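Grasping by feel, or at least by less looking

I've been meaning to write up what we've been doing since January, so grab a coffee. The short version: we wanted to know how few demonstrations the arm needs before it can pick up floppy packaging from nothing but the wrist camera. Ramesh Mishra bet on 800. I said 400, mostly to be annoying.

We trained one policy on 400 demos and another on 800, then gave each of them 60 tries on soft packages lying at odd angles. A yellow one with big blue letters is my favorite — all those creases!

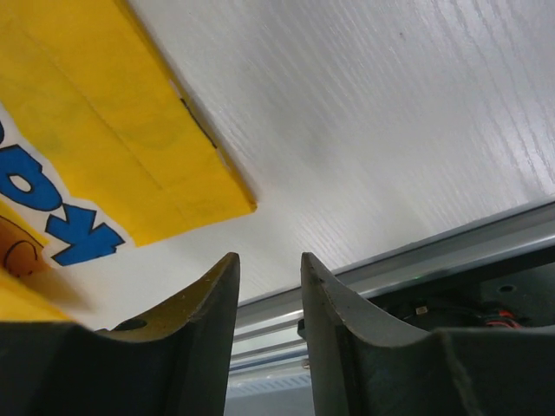
Photo: wrist camera, Vekier project

The 800 policy won, but by only two grasps (grr, and also hooray). What helped far more was a trick from Aušra Rimkutė: during training she randomly shifts each picture a little, so the policy stops trusting exact pixel positions and pays attention to where the package edge is compared with the fingertips. It took her 40 lines of code, and I'm still jealous.

Shiny wrappers are still a mess, and we're working on those next. If you want the training settings, write to me and I'll send them over.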